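Vendus pillow/couch tidying add-on, worth it for a rental?

Posted by Barua22

So I manage a few furnished rentals and the guy at Vendus keeps pushing their tidying service. Humanoid comes in between guests, straightens cushions, squares up the living room etc. They quoted me 582 a month for one unit plus 98 for setup. Anyone used it on a leather sectional? My worry is the hands. Mine is light leather and it shows every mark. Also do they charge extra for gloves or sleeves on the hands or is that included. Need to decide before March.

Nusrat Gunawardena

We took the six week trial, same kind of sofa, cream leather with the deep ribbed seat. Pics from ours, gray pillow and a blue one. 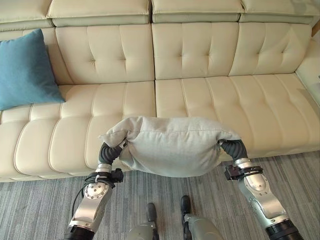
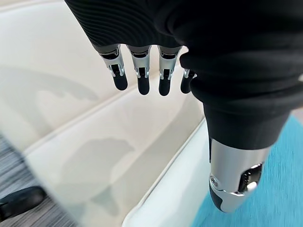
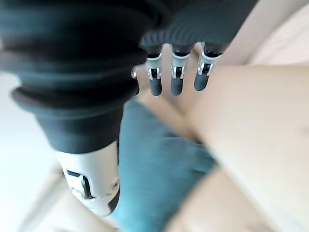 Ok so marks. None on the leather so far, and I checked it with a flashlight. Pillows are a different story, the soft ones come out kind of squashed and you'll want to fluff them yourself. Firm ones fine. Sleeves were included for us but read the quote, theres a line for replacements and it's 22 each. Get that waived, they did it for me when I asked.

It's slow. If your gap between guests is short I'd skip it. Also they want the floor clear before it starts, so somebody still has to go in and pick up shoes and chargers and whatever. I kept it for the bigger place and dropped it at the other one.

Oh and ask which contract, the Wenus plan has no weekend support. Found that out the hard way.

Dastedix_fan

582 is nuts. pay a cleaner

Barua22

Thanks Nusrat, thats super helpful. Didn't see the replacement line at all, it's on page 2 in tiny print. Going to ask for the trial first and see what they say abut the setup fee.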